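[sim-challenge] Re: rack collision model and wrist view

From: Imani Mbwambo
To: sim-challenge list
Subject: Re: [sim-challenge] rack collision model and wrist view

Maximiliano, thanks for writing this up. I'm answering on the list so the first-year members can follow it. Your questions are quoted where I reply to them.

> On September 6, or whenever the new scene files went up,
> Maximiliano Sosa wrote:
> The Trerkik scene loads fine on the lab machine but I have
> three problems. First, the policy keeps picking a bad approach
> when the tall box is close to the camera. Second, I can't tell
> if the rack is one solid body or separate panels. Third, do we
> train on all 1,256 episodes or only the clean ones?

On the first one, I pulled a wrist view from one of your runs. The box takes up most of the left and center at a steep tilt, and both finger tips are down at the bottom left, near its lower end. There is very little of the rack left to go on, only what shows at the upper right.
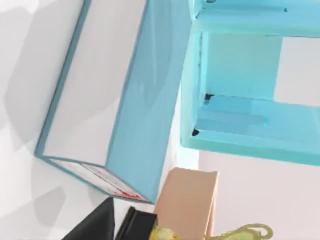
2 min read

I would not change the camera mount for this. The competition rules fix it, and the Dratley team lost a whole week last year moving theirs and then moving it back. What you can do is add a short retreat before the second look, so the policy gets one view with less of the box in it. I used 39 steps for the retreat in my branch. Try that first and tell me what you get.

Also check your crop. The default script trims the bottom of the image, and in a view like this one the fingers are right at the bottom. If they get trimmed, the policy has to guess where they are from the joint angles alone.

> Is there a reason the rack is see-through in some renders and
> looks solid in others?

The material has a transparency value and the lighting preset changes how strong it looks. It has no effect on contact. If it bothers you, set the value to zero in your local copy, but don't commit that. We want everyone's renders to match when we compare results with the Núñez group.

On the second question, the rack is made of separate collision shapes: two sides, back panel, ledge and base. They are fixed to each other, so they move as one, but the gripper can go into the open space between them. If you use the automatic hull you get one big block and every placement fails. I think that is what happened to you. Turn the hull off in the object file and reload.

The lower view is more useful for checking this. You can see the back panel stops partway up and the wall shows over the top of it. Any collision shape that fills that gap is wrong. 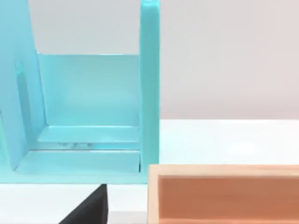

Turquoise rack and wooden box on the white table, simulated view.

Keep an eye on the base plate too. It sticks out in front of the ledge, and a finger coming in low can catch on the front edge. Raise the approach height a little and see if the contact warnings go away. Please don't move the wooden box to make room. Its position is part of the task.

> Third, do we train on all 1,256 episodes or only the clean ones?

Use 1,000 for training and keep the rest for evaluation. Leave the failed grasps in. Write down the split seed in the log, as we had two people reporting scores on different splits last term and had to throw both out.

If you push your branch by 6 pm tomorrow I can start it on the Undville machine overnight. Put the config in the same folder as the others and use your last name in the file name.

Imani

> Thanks, and sorry for the long message.
> Maximiliano

--
sim-challenge mailing list
To leave the list, send a blank message with "unsubscribe" in the subject.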